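The Wellness Desk Wants Your Blood Pressure

Employers are buying health screening gadgets by the crate. The evidence that anyone gets healthier is a lot thinner than the brochures.

The pitch arrives by email, usually in January, when people are feeling guilty and budgets are fresh. Put on a wristband, the message says, and let it watch your heart, your sleep and something called your strain. In return you get money off your premium and a weekly score.

Dutero, which sells one of these programs to mid-sized employers, says its bands catch high blood pressure before a doctor would. I asked for the study. What I got was a slide deck built on 306 office workers who wore the band for 30 days. Workers who stuck with it had lower readings at the end than at the start.

That sounds good until you think about who sticks with a thing like that. People who quit were left out of the final numbers, and the deck doesn't say how many there were. There was no comparison group. Blood pressure also tends to drift down when you measure it again and again, as anyone who has been nervous the first time in the cuff could tell you.

"If a drug company brought me this, I'd send it back," says Pirmin Riedl, a primary care doctor who has spent much of the past year looking at printouts his patients bring in. "But it comes with an app, so it gets treated as some other kind of thing."

Riedl isn't against home monitoring. He tells plenty of patients to buy an ordinary arm cuff, sit down, rest their feet flat on the floor and write down the reading. His problem is with healthy people in their thirties who come in frightened by a number they can't explain.

"I had four of them on one Wednesday," he says. "Every one was fine. Every one had lost half a day of work to find that out."
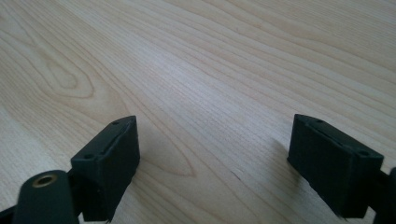
Who pays for the false alarms

Those visits aren't free. They show up as copays, lab fees and appointment slots that somebody with chest pain might have used. None of that is in the savings figures Dutero shows to employers, and when I asked why, a spokesperson told me the company "focuses on engagement outcomes." I asked what those were. Mostly, opening the app.

Otico, a competitor, is a little more careful. Its materials say the band is for general wellness and can't diagnose anything. Then, on the next page, they promise "early warning you can trust." I've read the two pages side by side several times and still don't know which one the customer is supposed to believe.

There's the matter of privacy, too. Both companies say bosses see only group averages. Fine, but in a department of eight people an average doesn't hide much, especially if one of them has been out sick.

Could these things work? Maybe. A proper trial would assign people by chance, count the dropouts and follow everyone long enough to see whether fewer of them had strokes. It would be slow and expensive – and it might come back with nothing. I can see why a sales team would prefer the slides.

Riedl still has a band in his desk drawer, a sample from a rep. He wore it for a weekend. It told him he was badly stressed on Sunday afternoon, when by his own account he was asleep on the couch.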